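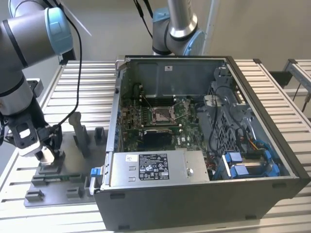
An open desktop tower on the bench, with a robot arm on either side.

I've been putting off new wipers since August. I know, I know. It's the cheapest fix on the whole car, and I write about cars for a living, so there's really no excuse. But then we had one of those gray, spitting mornings on the drive up to Clutano, and my driver's side blade left a streak right at eye level for the entire trip. That did it!

So I pulled into the parts store and stood in the wiper aisle for much longer than any adult should. The choice these days is mostly between the old-style metal frame blades, the one-piece beam blades (the curved ones with no visible skeleton), and the hybrids, which are basically a frame blade wearing a plastic coat. My old ones were frame blades. They'd been fine in summer, and then every time it snowed the little joints packed up with ice and the rubber stopped touching the glass in the middle.

I ended up with a pair of Skavon beam blades for the sedan, and because I can't leave well enough alone, a set of Qian hybrids for my other car, an old wagon with 789 miles on its rebuilt engine and a windshield that's seen better days.

Fitting the Skavons took me 8 minutes, and I'd guess half of that was hunting for the release tab on the old arm. Put a folded towel on the windshield before you start. I once let a bare wiper arm snap back onto the glass, and the crack cost me a lot more than a set of blades.

The Qians were fussier. They come with a bag of seven plastic adapters, and the leaflet shows them all as tiny drawings that look exactly alike to me. I got the right one on the third try (it's the one with the notch on the underside, if you have the hook type of arm).

On the road, the beam blades are lovely. Quiet, even, no chatter on a nearly dry windshield, and they stayed put at highway speed with a good crosswind coming off the Uson bridge. The hybrids wipe just as clean but make a soft thump at the end of every stroke, and on the slow setting it drove me a little nuts. My passenger said she couldn't hear it. I could hear it.

Price-wise, I paid just over $30 for the Skavon pair, and the Qians were a few dollars less. If you park outside in the cold, I'd spend the extra. And clean the glass before you fit anything! I wiped the wagon down afterward with a damp rag and got a stripe of black gunk that the new rubber had already been dragging back and forth.

Next up is the rear blade on the wagon, which uses a clip I've never seen before and which the store had to order.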